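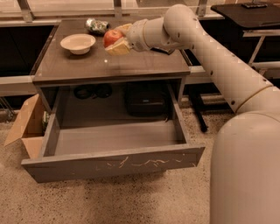 Saturday, May 15, 2004
By Žofie Říha

Lounge table gets a clear-out

The dark wood table in the second-floor lounge at Mellen has had its drawer emptied. It was on the list from the April house meeting, along with the window blinds and the dripping tap in the laundry room. The blinds are still waiting for a part. The tap is fixed.

The table came to us from the Bovham building when they closed their reading room, and the drawer has been filling up since the day it arrived. Most people on the floor knew it as the place to look for a pencil or a takeout menu. Lately it would open only a few inches before something at the back caught on the frame. Svatopluk Kuruc got it free with a ruler. The thing at the back was a shoe brush.

For the record, the drawer held 36 loose keys, none of them tagged, six decks of cards (two complete), the instructions for a coffee maker we no longer own, and a large number of rubber bands that had gone brittle and stuck to the bottom. There was also an envelope of photographs from the August picnic two years ago. Miroslava Doležal has the envelope and will bring it to supper on Thursday for anyone who wants copies made.

The keys have been tried in every lock on the second floor and in the bike room. One opened the supply closet. It has been tagged and hung on the hook inside the office door. The rest will be kept in the office until the end of the month and then thrown out. If you have been missing a key to a trunk, padlock or desk, please come by and look through them before then.

The drawer is gray inside and out and wiped up well with dish soap and warm water. The scratches on the front panel did not come off. Eduard Murín tried a little car polish on one of them and it made no difference, so they will stay as they are. He can get a replacement front through his cousin's shop, Murín, but it would have to be painted to match, and the general feeling at the meeting was that the money would be better spent on the blinds.

The tabletop has a good shine on it and we would like it to stay that way. Please wipe it with a damp cloth or sponge only. The spray cleaner from the kitchen leaves streaks, and anyone who sits by the window in the afternoon will see them. Hot mugs need something under them. There are eight cork mats on the bookshelf.

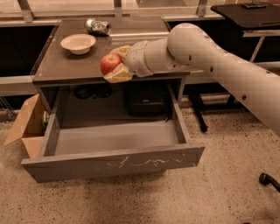
The lounge table with the drawer open. The bowl is at the left, and the crushed can should go to recycling.

A few points on what belongs on the table and what does not. The white bowl stays. It is for fruit, and the apples from Rirnwood come on Mondays. Please don't use it for coins, batteries or bus tickets. Cans should be carried down to the bin by the back stairs once they are finished, and they should be rinsed first. We had ants last summer and it took six weeks to be rid of them.

The shelf space under the table is for things in use that day. A black bag with a small light label on the front has been under there. If it is yours, please take it back to your room. The same goes for anything else left down there, and for shoes, which were a problem over the winter. The floor gets mopped on Friday mornings and the mop has to reach the wall.

Cardboard boxes can be left beside the table while you are sorting, with the flaps open so people can see what is being given away. They should be gone by evening. Flattened boxes go behind the recycling bins, and not in front of them, where they block the door.

As for the drawer, the meeting agreed to keep it for three things: the cards, the scorepads and the spare light bulbs for the reading lamp. The two complete decks have been put in new rubber bands. Finlay Paterson has offered to donate a cribbage board if someone can find pegs for it. He has checked the hardware store and they do not carry them.

The hall cupboard is next. It has almost certainly not been cleared since the carpet was taken up, and there is at least one ironing board in there that does not stand. We will start after supper on the last Tuesday of the month. Bring gloves if you have them. Anything you want to keep should have your name and room number on it before then. Masking tape and a marker are in the office.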